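Home | News | Events | Repair Nights | Newsletter Archive | Contact

We use cookies to remember your settings and count visits. Accept | Manage

THE FLULTSIDE LETTER
19 Jan 2024

Power strips get their own evening!

If you came to the last cord-and-cable night at the Iltow hall you already know how it went: we planned on a quick session and ended up stacking chairs well past closing time. So many of you turned up with bags of chargers, extension cords and power strips that we're giving the strips a whole evening to themselves in February. I could not be happier about it, because a power strip is the thing almost everyone owns and almost everyone has kicked under a desk and forgotten.

The plan is simple. Bring up to 2 strips per household, unplugged and wiped down, and we'll look them over with you one at a time. We'll go through the cord, the plug, the sockets and the switches, and talk about where the strip lives at home and what you run off it. A strip that only feeds a lamp and a phone charger has an easy life. One that has a space heater on it needs to come off that job tonight, please, before you even finish reading this. Heaters go straight into the wall.

My own favorite kind is the strip with a separate switch for each socket. I put one behind our TV last winter and it changed how I use that whole corner (the printer is finally off when I think it's off). They're also easier to label. A bit of masking tape beside each switch, a word in marker, and you'll stop turning off the router by mistake. 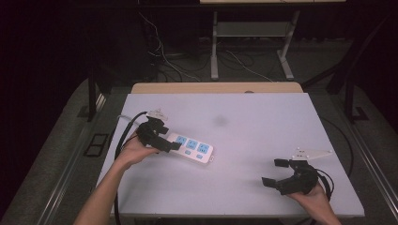

Nyokabi Lyimo wrote in after the last letter to say that labels are fine but she would start with the cord, and that she runs her fingers along the whole length of hers every time she vacuums, feeling for nicks and flat spots. She also wanted to know why we hadn't said a word about plugging one strip into another. Fair point, Nyokabi! Don't do it. If the strip doesn't reach, get one with a longer cord or move the desk.

A few practical notes. We have seats for 40 and the tables fill up fast, so sign up on the sheet by the door at Kaijage Hardware or reply to this letter. Strips that are cracked, scorched or loose at the sockets won't go home with you unless you insist, and we'll have a recycling bin ready. Kaijage is also giving everyone who comes 10 percent off a replacement, good through the end of the month.

Doors open at the usual time, side entrance, and there will be coffee and the lemon bars again. Bring your questions, and bring the strip from behind the couch. I know it's dusty. Mine was too.

Contact us | Copyright The Flultside Letter | Back to top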